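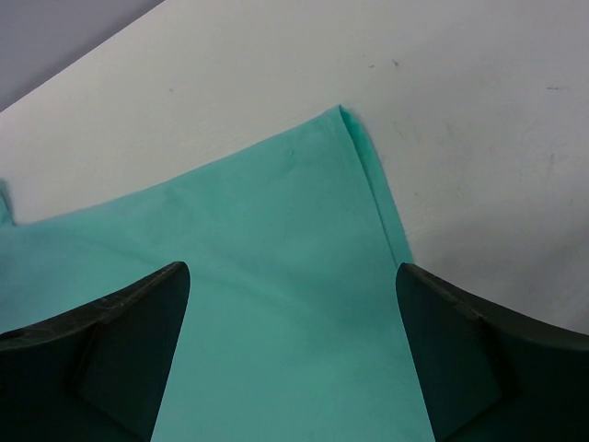 I have folded laundry for most of my life without once thinking about it, and then I spent a spring teaching a robot to do it, and now I can't pick up a shirt without having opinions. So please bear with me, because I have a few.

At Brustdale we gather examples. A person guides the arm through a job, the whole thing is recorded, and later a learning system studies the pile and tries to make sense of it. Our pile of cloth handling stands at 1,127 recordings, and I've come to believe we spent far too long making the first 600 of them tidy.

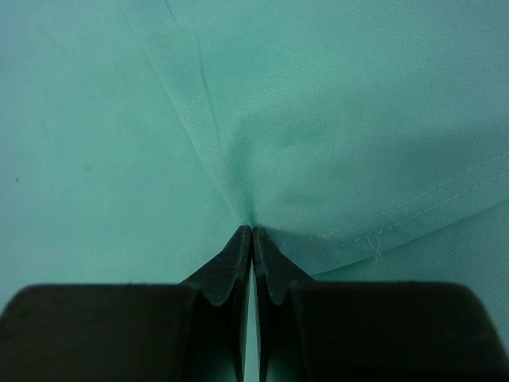
Fingertips closed on a pinch of green cloth, with the stitched hem off to the right.

We were so proud of those early ones! Same starting spot, same smooth reach, and if a grip went wrong we threw the recording away and started over. A good operator could get through up to 75 in a day -- and every one looked like the one before it. But cloth at home doesn't wait for you in the same spot. 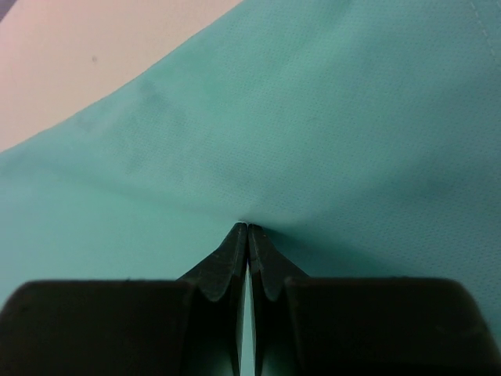

What I'd like to see kept, and I've said this at Callberg and at Portela until people hide from me in the hallway, is the fumbling. Keep the grab that catches two layers when you wanted one. Keep the second try, and the little pause before it, when the person at the controls is working out what the fabric is doing. My grandmother taught me to fold by letting me make a mess of her pillowcases, and I learned more from fixing the mess than from watching her.
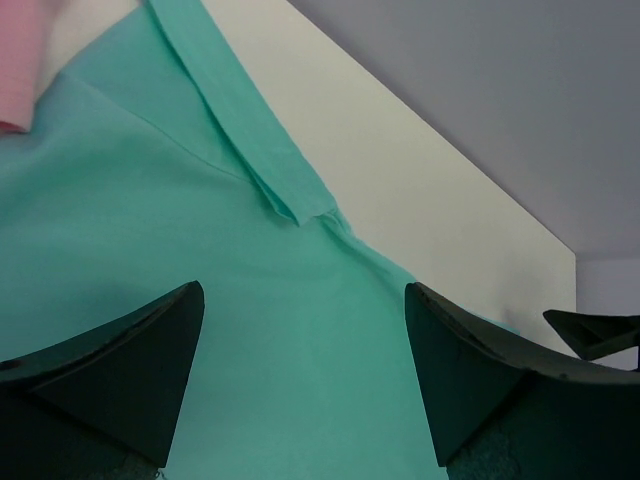

I know the argument on the other side, and it's a fair one. Bad examples can teach bad habits, and somebody has to sit down and label all that fumbling, usually on a Sunday. I'd still rather have 60 honest struggles with a collar than another stack of perfect ones.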